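FOR IMMEDIATE RELEASE – April

Loltix opens orders on hand-held gripper kits, publishes full planning sheet for small buyers

STURKINDALE – Loltix is now taking orders for its second batch of hand-held gripper kits, and this time the price list comes with a planning sheet. Short version: 200 kits in the batch, 125 of them already reserved, the rest open to anyone who sends in a completed sheet. No deposit until the sheet has been read by a person and sent back with comments.

The kits are for teams who want to record handling work before they spend money on an arm. A person holds the gripper, does the job, and the recording goes into training. Arm comes later. Or doesn't come at all, for some buyers, and the sheet is partly there to find that out early.

"We sold the first batch too fast and too loose," said Karim Tarawneh of Loltix. "People ordered grippers and then called us asking what else they needed. That call should happen before the purchase order."

What's in the kit

One hand-held gripper, two sets of fingertip pads, one camera mount, one charging lead, a hard case, and a printed quick start. Laptop not included. Storage not included. Stand not included, though the Kurell bench stand fits and can be added on the same order.

Spare pads are sold in packs. Buyers from the first batch told us they ran out of pads long before anything else wore down, so packs now ship with the kit if ordered together and there is no second freight charge. Linkage parts are a separate line on the price list. Please dont order linkages "just in case." They keep fine on our shelf and we ship them next morning.

The planning sheet

Two pages. Covers the things buyers forgot last time:

Operator hours. By far the largest cost in most projects and the one most often left off the request. The gripper is a one-time purchase. The person holding it gets paid every week. Put the hours in first, then work backward to how many kits you can keep busy. Several first-batch customers bought more grippers than they had hands for.

Objects. Somebody has to buy them, store them, and replace them when they get dirty or go missing. Boxes too. If the project is packing and unpacking, the boxes take a beating and should be budgeted as a consumable.

Space. You do not need a lab. Kitchens, living rooms, stock rooms, a shop counter before opening. What you need is permission, an outlet within reach, and a surface at a comfortable height. The sheet has a line for each.

Storage and transfer. Recordings are large. Price the drives and the upload time both. A slow connection can hold up a project more than a late delivery will, and it's cheaper to fix at the start.

Review time. Someone has to watch a share of what gets recorded and throw out the bad takes. Plan on a different person from the one recording, if you can.

Repairs. Keep a small line for them. Amount is up to you. Zero is the wrong amount.

Lease or buy

New for this batch: a lease option with a minimum term of 3 months. Return the kit at the end or pay the difference and keep it. Loltix expects most first-time customers to lease, and recommends it for anyone whose object list isn't settled yet. Teams doing rigid parts and teams doing soft goods end up wanting different pads and sometimes a different opening width, and it is a pain to learn that after the invoice is paid.

Leased kits get the same support line, same hours. Pads used during a lease are billed at the normal pack price. Wear on the housings is expected and isn't billed. A lost kit is billed in full, so put it on your insurance.

Buyers keep the discount on spares for two years. Leases that convert get it too, counted from the first day of the lease and not from the conversion.

Umali pilot

Umali, the gift and toy retailer, ran a planning pilot on the first batch and agreed to let us share how the numbers were put together. The job was soft toys – picking them up one at a time and moving them in and out of open boxes. Plush is hard to budget for. It squashes, it comes in every shape, and a grip that suits a body doesn't suit an ear. Umali began with a request for an arm, a cell, and guarding. After filling in the sheet the request became kits, operator hours, and a decision date for the arm later on.

"The first budget I wrote was all equipment," said Rosario Zanetti, who handled the request at Umali. "The second one was mostly people's time and a lot of toys. It got approved quicker, because my boss could see what each line was for."

The pilot recorded in ordinary rooms, on ordinary tables. Zanetti's advice to other buyers is to start with the objects that give the most trouble and leave the easy ones for later, when the operators are tired of the whole thing anyway.

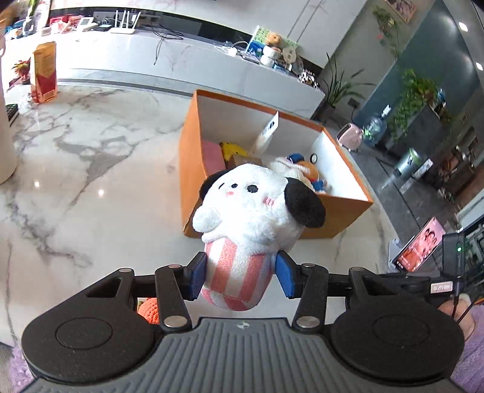
Striped plush puppy held between the blue finger pads, orange box of soft toys behind.

Renata, writing in after the draft price list went round, felt the sheet still goes easy on soft goods. Her team had put down one set of pads per kit and one operator per kit, and she says both were wrong. Pads should be a monthly line. Operators should be planned in pairs who swap, as hands get tired and the grips get lazy, and lazy grips are what you then pay a reviewer to throw out. She would also like to see a lease term shorter than the one on offer, even at a higher rate, for shops that only want to test a single product line.

Loltix has taken the first two points into the sheet. Pads are now a monthly line and there is a box for paired operators. The shorter lease is not available for this batch. It's under discussion for the next one and we'll say so on the price list if it happens.

How to order

Ask for the planning sheet at the orders desk or download it from the Loltix site. Fill in what you know. Blanks are ok, guesses are ok if marked as guesses. Send it back and you'll get comments by return, plus a quote for purchase and a quote for lease side by side so you can put both in front of whoever signs.

Reserved kits go out first, in the order the sheets came in. Open kits after that. Buyers asking for over 10 kits should call first, as those orders ship in parts and the dates need agreeing.

Customers from the first batch don't need to send a sheet to order spares. Only for new kits. If you have a first-batch gripper and want the new pad sets, they fit, no adapter.

Dates for your budget

Prices on the list hold until the batch is gone. After that no promises. If your approval cycle is slow, ask for a written hold and Loltix will set kits aside for 3 weeks at no charge. One hold per customer. Holds that run out go back to the open pool the same day, and we won't chase you, so please put it in your calender.

Freight is quoted separately and depends on where you are. Kits travel in their hard cases inside an outer carton. Check the case before signing for it. If there is damage write it on the slip, take a photo, and call us before opening anything else.

Sturkindale pickup is available for local buyers, mornings only, from 9 a.m. Bring the order confirmation.

Planning call

Loltix will hold an open call for buyers later in the month, covering the sheet line by line and then questions. Tarawneh will take the budget part. Zanetti joins for the section on soft goods and on getting a request through approval. Registration is free and goes through the orders desk. A recording will be sent to everyone who registers, whether they make it or not.

Questions can be sent ahead. Pricing questions about your own project are better handled on your own sheet, where we can see your hours and your object list. Questions about arms will be answered as far as planning goes – when to ask for quotes, what to leave room for – but Loltix does not sell arms and wont be recommending one.

About Loltix

Loltix makes and services hand-held grippers and fingertip pads for recording handling work. Based in Sturkindale. Direct sales and lease.

Press contact: Karim Tarawneh, Loltix, through the orders desk. Product photos and the price list on request. Planning sheet may be copied and passed on freely, please keep the version line at the bottom of page 2 so people know which one they've got.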